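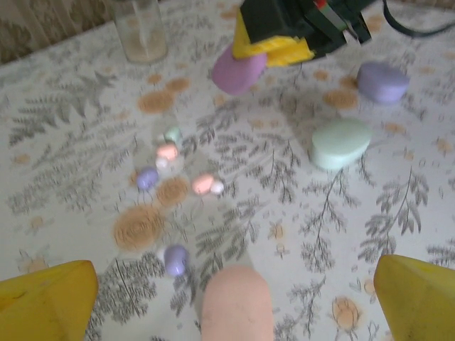

Volkan Çetinkaya wrote that the question had been moved from the general board to Household and Small Sales because it concerned soap, and asked that replies stay with storage, wrapping and labeling. The original question follows in full.

Storing and wrapping cured bar soap for a two-day sale

Posted in: Household and Small Sales
Status: Open to further answers
Asked by: osthorpe_hall

Our association in Osthorpe holds a sale each October in the lower hall. One of the tables is given over to bar soap made by members. The bars are cold process, cured for the customary period in members' homes, and then delivered to the hall for storage until the sale. Last year we received 892 bars across all members, and a considerable share of them were not in a condition to be sold when the boxes were opened.

The difficulties were as follows. Many bars had small beads of moisture on the surface. Others had developed orange spots, some the size of a pinhead and some larger. Bars that had been strongly scented when delivered had very little scent left, while several unscented bars smelled of lavender. A number of the paper bands had stuck to the soap and tore when removed.

The storage room is on the lower level, has one window, and is not heated until the week of the sale. The bars were held in plastic tubs with snap lids. Most were banded in plain paper, but some members used cling film, and two members delivered their bars with no wrapping at all.

We would be grateful for guidance on these points:

Whether the tubs should be replaced, and with what.
Whether the orange spots make the soap unfit to sell.
Whether wrapping should be done by the members or at the hall.
What must appear on the label. Our members hold differing views, and the printed sheet we have been using is from a supplier that has since closed.

We are able to spend a modest sum on materials. We are not able to move the storage to another building.

Answer 1
Marked as accepted by the person who asked

The points are taken in the order in which they were raised.

Storage. The tubs should be replaced. Cold process soap continues to lose water well after the usual four to six weeks of curing, and a snap lid holds that water against the bars. In a cool room on a lower level the effect is worse, as warm air let in when the lid is opened will leave its moisture on the cold surface. Plain cardboard boxes are suitable. So are open wooden crates lined with paper, provided that they are kept off the floor. Bars should stand on edge with a finger's width between them where space allows. Where it does not, they may be stacked no more than two deep with a sheet of unprinted paper between the layers.

The beads of moisture have a second cause that should be understood. Glycerin forms naturally in soap and draws water from the air. Beads of this kind do no harm. They may be blotted with a dry cotton cloth and the bar left in moving air for a day or two. A small fan on its lowest setting, pointed past the boxes and not at them, does a great deal for a room with one window. If the budget extends to it, a dehumidifier is the better purchase. Please also obtain an inexpensive humidity gauge and have the reading written down at each visit. Readings that stay above 60 percent for more than a few days call for action.

Orange spots. These are generally caused by oils in the bar turning rancid. The usual contributors are a high proportion of unsaturated oils such as sunflower or grapeseed, an excess of oil in the recipe, oils that were old when used, and contact with certain metals. Bare wire racks are a frequent source of the last. A bar with one or two pale spots and no odor is usually still usable, but it should not be offered to the public at full price, and in my view it should not be offered at all. A bar that smells of old cooking oil or crayons should be withdrawn. Members should be asked to date each batch so that the older ones are placed on the table first.

If the spots were confined to the work of a few members, the recipe is the likely cause. If they appeared throughout, the room is the likely cause. It would be worth checking this before money is spent.

Scent. Citrus oils fade within weeks whatever is done. Lavender, peppermint and most of the spice oils will move freely from one bar to another in a closed container. Scented and unscented bars should be boxed separately and the boxes kept on opposite sides of the room. Unscented bars are often bought by persons with sensitive skin, and a bar that has picked up fragrance in storage can no longer be described to them as unscented.

Wrapping. I recommend that bars be delivered unwrapped and banded at the hall in the final week. This allows each bar to be looked over and removes the problem of paper sticking. The band should be of uncoated paper or light card and should leave both ends of the bar open. It should be cut a little loose, as the bar may shrink slightly. Fasten the band to itself with a small paper label and keep adhesive off the soap. Cling film should not be used on cold process bars. It is acceptable, and in fact preferred, for melt and pour bars, which take up moisture very quickly when left open.

Labeling. The rules depend on what the label claims. In the United States, a product made up mainly of the alkali salts of fatty acids, which owes its cleaning action to those salts and is sold only as soap, is treated differently from a cosmetic. If the label or the sign on the table says that the bar moisturizes, softens or deodorizes, the product may be regarded as a cosmetic, and an ingredient list in the proper order is then expected. If it says that the bar treats acne, eczema or any other condition, it may be regarded as a drug, and the association should not permit such wording. The safest course for a group with many makers is a single format: the word "soap," the net weight, the name and contact address of the maker or association, and a full list of ingredients whether or not one is required. Weigh the bars in the final week, not when they are delivered, since they will have lost weight in between. Your state may have further requirements, and the agency responsible for consumer protection can confirm them.

Ataberk Çınar

Comment on Answer 1, from osthorpe_hall:
Thank you for a full reply. I have compared the spotted bars against our delivery sheet. They came from several members, but nearly all of them had been cured on the same wire racks, which are lent out by the association. I believe this settles the matter of the spots. The racks will be retired.

Comment on Answer 1, from Ataberk Çınar:
The racks may be kept if they are covered with baking parchment and the parchment is changed between batches. Coated racks are also suitable until the coating chips.

Answer 2

We use Flasell boxes and have no complaints. They come flat and are folded by hand. Ours were ordered in a lot of 4000, which was far too many, and we still have most of them on a shelf. The window in the front lets people smell the soap, so there is less handling.

I do not agree that bands are enough. Customers pick up a banded bar, put it to the nose, and put it back. By the second afternoon the ends are gray. A box costs more but you lose fewer bars.

As to spots, we have always just cut them out with a vegetable peeler.

Comment on Answer 2, from Volkan Çetinkaya:
Readers are asked to note that trimming a spotted bar improves its appearance only. The oil in the rest of the bar is of the same age and has been kept under the same conditions. A trimmed bar will also weigh less than its label states.

Comment on Answer 2, from osthorpe_hall:
The point about handling is a fair one and I had not considered it. Would it be sufficient to set out one unwrapped bar of each kind for customers to smell, and keep the wrapped stock behind the table?

Comment on Answer 2:
Yes that works. Put the tester in a dish with a card in front of it or somebody will try to buy it.

Answer 3

I can speak only to the humidity question. Our group in Skolbridge stored 831 bars in a basement room under similar conditions and lost very few of them. The boxes were placed on slatted shelves at least a foot above the floor and a hand's width from the outside wall. The window was kept shut on wet days and opened on dry ones, which required somebody to attend to it. We did not purchase a dehumidifier. We did use the moisture absorbing tubs sold for closets, and I would advise against them in this setting, as one was knocked over and the liquid ruined the box beneath it.

Rice in cloth bags was also tried. I could find no benefit from it.

The member who keeps our records, Mrs. Kaplan, adds that a sheet on the door with the date, the reading and the initials of the visitor was of more use than any of the equipment. Gaps in the sheet could be matched to the boxes that gave trouble.

Comment on Answer 3, from osthorpe_hall:
May I ask whether the shelves were painted? Ours are, and the paint is fairly recent.

Comment on Answer 3:
They were bare pine. Fresh paint can pass its odor to the soap. I would line the shelves with plain paper and leave a test bar there for two weeks before committing the stock.

Last edited Mar 23, 2024, to correct the placement of a comment under Answer 2.

Related questions
How long may melt and pour soap be kept before sale
Net weight on handmade goods that shrink
Removing fragrance odor from storage shelves
Paper bands or boxes for guest size bars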